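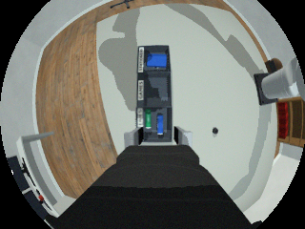
Chapter 3
Sorting Jobs: Telling the Robot What "Put Away" Means

Your team has one job this chapter, and it sounds like a chore. Put stuff in the right place. In the Tak simulator you'll spend the next few sessions on sorting, first by hand with the controller, then with code you write yourselves. Sorting is where most first-year teams find out how vague their instructions are. Take the organizer tray. One compartment says GAMES and has nothing in it. The one marked STATIONERY has a rectangular blue thing in it. So is the blue thing stationery? A person guesses and moves on. Your program can't guess unless you tell it how, and your team has to agree on the rule before anybody types a line.

Before you start

Finish the gripper drills from Chapter 2. Open, close, approach, back off. If your gripper still bumps the tray walls, go back and do them again, it gets worse from here on.

You'll need:
Tak, installed and logged in
your team notebook (paper, please)
the Stomo task sheet for your group
one person who is NOT driving, to write things down

What you'll do

Part one, drive. Each teammate runs the sorting task by hand. Same start every time, reset in between. Write down every decision you make, even the dumb ones. "Moved left a bit because I couldn't see the label." Good, that counts. Those notes turn into code later.

Part two, rules. Turn the notes into a list of rules. Keep them short. If two rules fight, mark it and argue about it now. Last spring the Brondesari team skipped the arguing and lost most of a Saturday to one rule about pens.

Part three, code. Start from the blank template, not from your Chapter 2 file. The old file has the drill timings in it and they will mess you up. Cap each run at 3000 steps. If it isn't done by then its stuck, stop it and look at the log.

Scoring

Same as the Stindside club meet in April, so get used to it. A perfect run is 100 points. Wrong compartment, lose points. Item dropped outside the tray, lose more. Touching the tray isn't a penalty, pushing it is. No points for speed until you have 2 clean runs in a row. Teams always ask about speed first. Clean first.

A word on labels

Read them from the arm's view and not just from the overhead map. Labels can be sideways. They can be too blurry to read at that distance. What should the program do then? Options: move closer, look from a different angle, skip the item and come back. All fine. Pick one and write it down. Making up a category is not fine.

Mavis Okafor coached our first two sim teams and had them read labels out loud before touching anything. Feels silly. Try it for one session anyway and compare your scores.

Words to know

Pose: where the gripper is and which way it points.
Compartment: one walled section of a tray or bin.
Reset: putting everything back to its starting spot.
Clean run: every item placed, no drops, no pushes.
Edge case: the thing your rules didn't cover. You will find alot of these.

3.1 Driving by Hand

Log in to Tak and open the sorting task. Driver on the controller, note taker next to them, everyone else hands off the keyboard. Jahangir Amarasinghe's starter settings are in the class folder. Load those before you touch the sliders. Set the arm to slow. Now bring the gripper over the tray, fingers open, and stop there. Note taker, write down the pose.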